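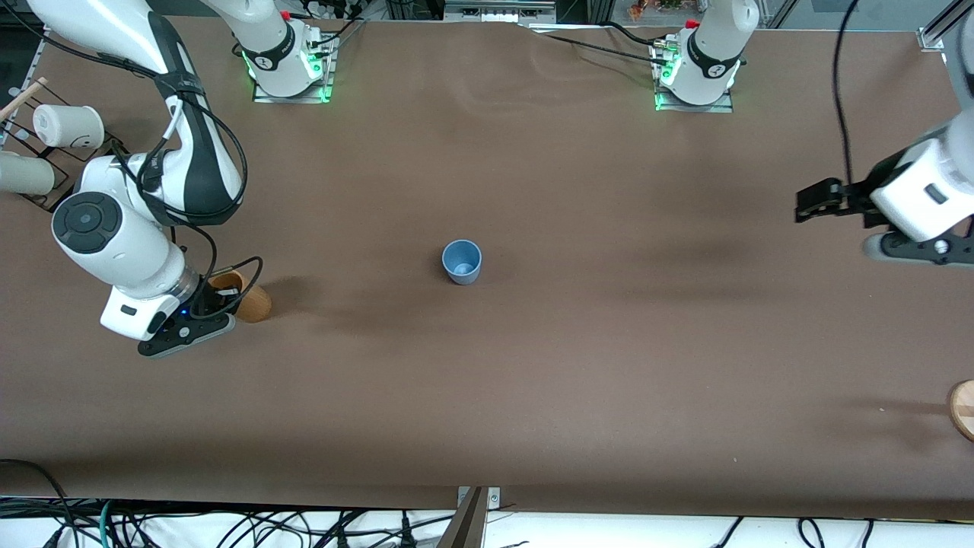 4. Colocación de los vasos en el escurridor

Antes de empezar, despeje el centro de la mesa y compruebe que el escurridor Plancombe apoya bien en las cuatro esquinas.

1. Enjuague cada vaso y sacuda el agua sobrante.
2. Tumbe en el escurridor los vasos de plástico, con la boca un poco inclinada hacia abajo.
3. Deje los vasos de madera de pie sobre la mesa, con la boca hacia arriba, durante 30 minutos.
4. Séquelos por dentro con un paño de algodón.
5. Guárdelos sin apilar.

Nota: entre un vaso y otro conviene dejar 2 cm.

Nota: los vasos de plástico pueden secarse también de pie sobre la mesa si el escurridor está lleno.

PRECAUCIÓN: no ponga en remojo los vasos de madera ni los meta en el lavavajillas. La madera puede abrirse.

PRECAUCIÓN: no cargue solo un lado del escurridor.

Para la limpieza de las varillas, véase el apartado 5.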